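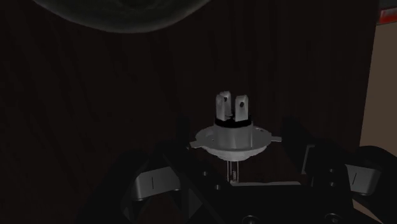
bevley_mike
Left headlight on my Zarnia burns out every 2 months. Shop wants $200 for a new harness. Worth it?

tfang
Check the ground first – mine was rusty.
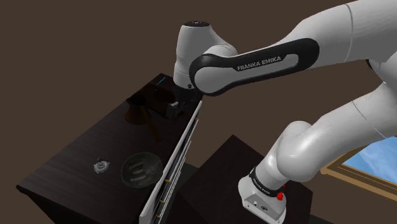 Can a bad ground kill bulbs?
More often it just makes them dim. Short life usually means high voltage or skin oil on the glass.

cosuten88
Disagree. My harness was bad and I replaced bulbs for a year.

tfang
Still, a meter is cheaper than $200.
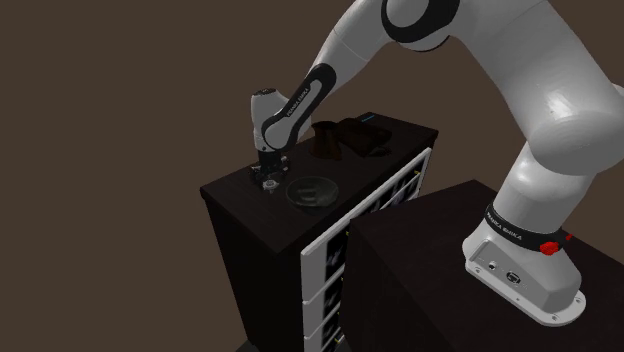 Measure at the plug with the engine running, then again at the battery.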